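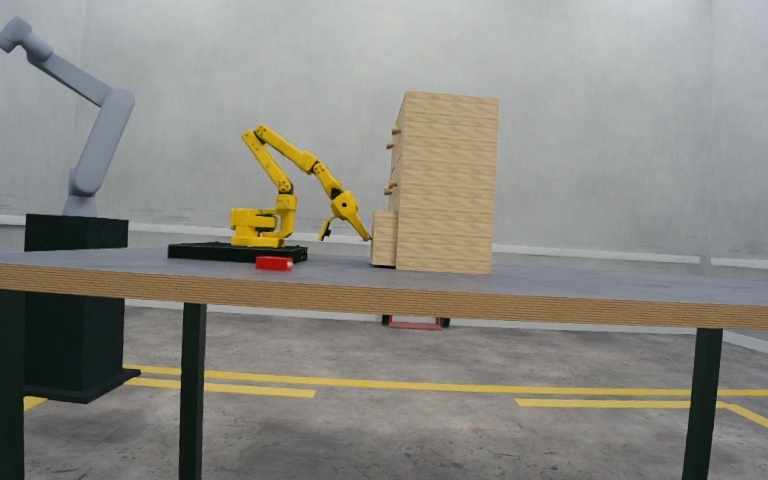 Pledgate's battery swap is back, and this time it runs all summer

9 July 2026

If you have a smoke alarm that chirps at three in the morning, I have good news for you. The Pledgate battery swap started up again today at the old Romora Street library, and it's going to keep going every Thursday through the end of August. You bring in your dead batteries, you walk out with a fresh one for your alarm, and it doesn't cost you a dime.

I went down there at lunch with a coffee can full of old batteries that had been sitting on top of my fridge since I moved in (don't judge me, I bet you have a can too). There was already a line out to the bike rack. Last time they did this, in May, it was a single Saturday and the whole supply was gone before noon. I was one of the people who showed up at 12:15 and went home with nothing but a flyer, so yes, I got there early today!

The town put in for a bigger order this time. There are 800 new batteries set aside for the summer, and they're being handed out in batches so the later weeks don't get shortchanged. Today's batch was 105, and there were still a few left when I drove past again after work. The limit is two per household. If you live in a big old place with an alarm on every floor, you can come back another week for more, they just write your street address on a sheet at the desk.
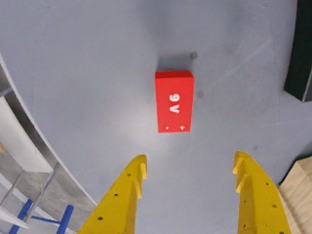

Marked 9V, with the plus and minus signs at one end.

Before you go, get up on a chair and look at what your alarm takes. Plenty of older ones use a nine-volt, but mine in the hallway wants two AAs, and the one in the basement is the sealed kind where you can't change the battery at all and have to replace the whole unit when it quits. They have nine-volts and AAs at the desk. They don't have whole alarms, although there's a sign-up list for those at the fire station on Karadholm Avenue, and the woman ahead of me said she only waited a couple of weeks for hers.

There's one thing I didn't know, and I've been doing it wrong for years. You're supposed to put a piece of tape over the ends of old nine-volts before you toss them in a bag or a box with other batteries. Both of the contacts are on the same end, so if they bump up against something metal, like a paper clip or another battery, they can heat up and start a fire. I had maybe five of them rolling around loose in that coffee can. A metal coffee can! They had a roll of masking tape on the table and I stood there and did mine before I handed them over, feeling a little sheepish.

The old batteries go into drums that Tannous Recycling picks up on Friday mornings. They'll take regular household batteries, the little button ones from watches and hearing aids, and rechargeables out of cordless drills. Tape the button ones too. They won't take car batteries, and they won't take anything that's swollen or leaking, so call the town hall about those and keep them out of your kitchen trash in the meantime.

Hours are 11 to 6 and you go in by the side door, the one next to the book drop, because the front steps are still torn up. Parking on Romora Street is a mess with the water main work, so I'd use the lot behind the post office and walk over. You do need something with a Pledgate address on it. I used my gas bill and that was fine.

My hallway alarm has its new batteries in and I pushed the test button as soon as I got home, which sent the cat under the couch until dinner. The next swap day is the coming Thursday, same door, same hours. Check the junk drawer before you head over, I found three more batteries in mine tonight.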